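Lists > Tuvley Old Records List > Archive > November > Message 67

Print this message | E-mail this message

Subject: Re: Re: the Jakero sides, what order??

OK everybody, quick one before I have to run. Digest people, sorry, you get this twice.
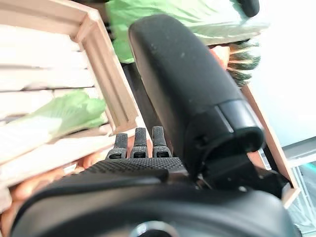 Posted by Melur Pasaribu to the Tuvley list, 7:40 am

Adi Ngui wrote:

> I finally got the Jakero reissue and I am a bit let down. The transfers
> are fine, no complaint there. But who decided to put the slow numbers
> all together on disc two? I got through four of them and went to make
> a sandwich. Also the notes say the clarinet on "Harbor Lane Stomp" is
> Janik and I don't hear it. Janik had that wide shaky vibrato, you can
> pick him out anywhere. This player is clean as a whistle. Does anyone
> have the original label to check?
>
> Also is it worth 61 dollars? I paid it, so please say yes.
>
> Adi

Adi – yes on the clarinet, you're right, and Suryani said the same thing when she heard it. Her copy of the 78 has no names on the label at all, just the band and the catalog number, so whoever wrote the notes was guessing or had it from the old Ekström discography. Ekström puts Janik on everything. Great book, I use it every week, but if there is a clarinet in the room he says Janik.

What I'd listen for is the break right before the last chorus. Two bars, straight up the chord and then that little fall at the end. Janik never did the fall. Compare it with "Pepper Walk" which we know is him becuase he gets named out loud on the record. Night and day. My money is on the kid who took over when Janik went out on the boats but I can't prove it and Gilang will yell at me if I say so without a source. Hi Gilang.

The running order. Agree it's a slog. They went by matrix number and the band cut all the slow ones in one go, so there you are, one long sad afternoon. I made my own order and it plays much better:

1. Harbor Lane Stomp first. Always. You want people out of the chair

2. Pepper Walk, then the first take of Sugar on the Sill (not the second, the cornet cracks)

3. One slow one. ONE. I use Lamplighter Blues for the piano
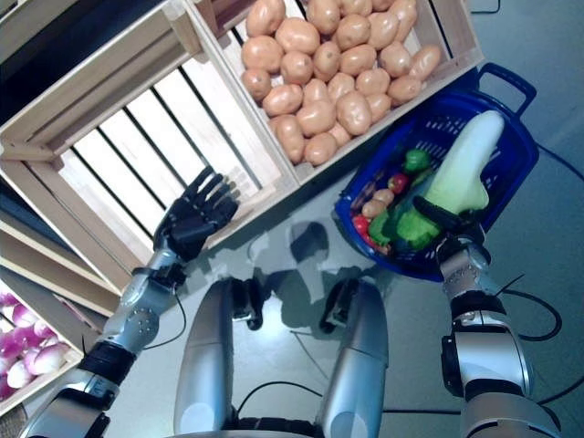 4. Back up with Two Nickel Drag, and then whatever you like, I go for the vocal sides here even though I know half of you can't stand the singer

5. Finish on the second take of Sugar after all, cracked cornet and everything, it's kind of grown on me

Price. Well. I have 1,358 records in this house and could not tell you what I paid for most of them and that's how I stay married. For clean transfers off shellac this rare I'd say fair. The box is flimsy tho.

Azlan, you asked off list about pitch. Yes, side three runs sharp, nearly a half step by my piano. Slow it down a hair and the tuba sounds like a tuba again. Don't trust the 78 on the label, plenty of these were cut wherever the motor felt like that day.

If anybody has a clean dub of the flip side of Two Nickel Drag please write me direct, mine has a crack clear through teh last chorus.

More tonight if I get a minute, I still owe Suryani an answer on the banjo player.

Melur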